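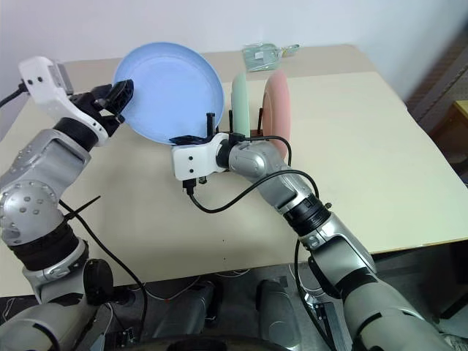 A Plotar two-arm unit holding a light blue plate in its left gripper, with a dish rack beside the right gripper.

Plotar is a two-armed manipulation platform sold as a kit and as a leased service by the Canadian firm Matovcombe. It is intended for research groups and training colleges working on household and light kitchen tasks, chiefly the handling of crockery. The platform was developed under Mireille Kanaan and first offered to outside customers in October 2021. It succeeded an earlier single-arm model, the Kilby, which is no longer supplied.

Design

The unit consists of a fixed grey body with two arms, each ending in a parallel gripper. The arms have metallic outer panels held by exposed screws, so that a panel can be taken off without removing the arm from its base. The gripper housings are white and the fingers black. Power and signal cables run outside the arms for much of their length. Matovcombe gives ease of repair as the reason for this layout, and the manual advises leaving enough slack for full rotation of the wrist.

Each gripper is rated for a load of 500 grams when holding an object by its edge. The rating is lower than that of the arm itself, as a plate gripped at the rim exerts a considerable turning force on the fingers. Heavier stoneware is outside the recommended range. Finger pads are treated as consumables and are sold in pairs.

Control

Plotar can be operated in two modes. In guided mode, a person directs both arms from a remote station and the joint positions are recorded together with the camera stream. In replay mode, the controller runs either a stored motion or a policy trained on recorded sessions. The controller software, called Hồ, is supplied with the kit and receives updates for the length of the service agreement. Recordings are stored in an open format and can be exported without a licence.

The standard task library contains 126 entries. Almost all involve a single object, but a smaller group covers transfers between the grippers and placement in a rack. Rack tasks are defined by the spacing of the prongs and the diameter of the plate - colour is not used as a parameter, although many customers buy plates in several colours so that recordings are easier to sort.

Supply and service

The kit is shipped in two crates and requires a level table, which is not included. Customers may assemble it themselves or pay for installation. The leased version adds an annual inspection, normally carried out in March, and replacement of worn cables and finger pads. Calibration of the wrist joints after a collision is charged separately under both arrangements.

Reception

A review by the automation writer Kyung-tae Lim judged the arms to be accurate enough for rack loading and praised the access to the joints. Lim was critical of the external cabling, which he found liable to drag on the work surface during wide movements, and of the documentation for Hồ, which at the time of the review did not cover error codes. Matovcombe later issued a revised manual and an optional set of cable clips. The clips fit the forearm only.

Lim also noted that the grippers were slow to release thin rims, a behaviour the company attributed to a conservative default in the force settings. The default can be changed by the user.

See also

Kilby (manipulator)
Bimanual manipulation
Remote operation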